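Why I went back to dictation
March 2, 2018
by the author of Small Chalk

When I was a pupil, dictation was the thing I feared most. The teacher walked between the desks and read, and we wrote, and afterwards the red ink came. So when I started to teach English here in Dorton I promised to myself I would never do it. I kept this promise for many years.

Last August I changed my mind. My Grade 8 group could speak very well, but in their writing the small words were missing. They wrote "he go to shop" and did not hear anything wrong with it. I tried worksheets, and then the exercises on Pristex, which the school pays for. They filled the gaps correctly and forgot them the next morning.

Now we do a dictation of four sentences at the start of the lesson. I read each one two times, at normal speed. The pupils write, then they compare with their neighbour and argue, and only after this I show the text. I give no mark. The arguing is my favourite part, because they have to explain to each other why it must be "had been" and I can keep quiet.

The sentences come from whatever book we are reading. I type them into a long file, which has now 2,431 words. The colleagues at Vida, our evening school for adults, use the same file with harder passages.
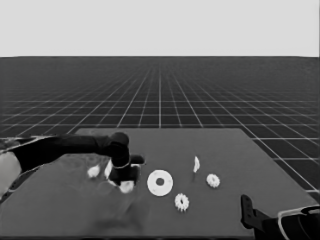 Old sentences must come back, and this I learned too slowly. In the first weeks I gave always new ones, and by the winter holidays the early ones had disappeared from everybody's head. I think of a tiled floor in a drawing, with large squares near to you and only thin slivers close to the horizon, where the lines melt together. Our September sentences had become such slivers. So now one sentence of the four is an old one, and I choose it from as far back as I can. I am not yet sure if one is enough. In spring I will try with two.

Comments

Skullirix: Do you read the punctuation aloud? My class begs me for it.

Small Chalk: Only the full stop. For the commas they must listen to my breathing.

maplereader44: I hated dictation too, but without marks I would try it. Would you share the file?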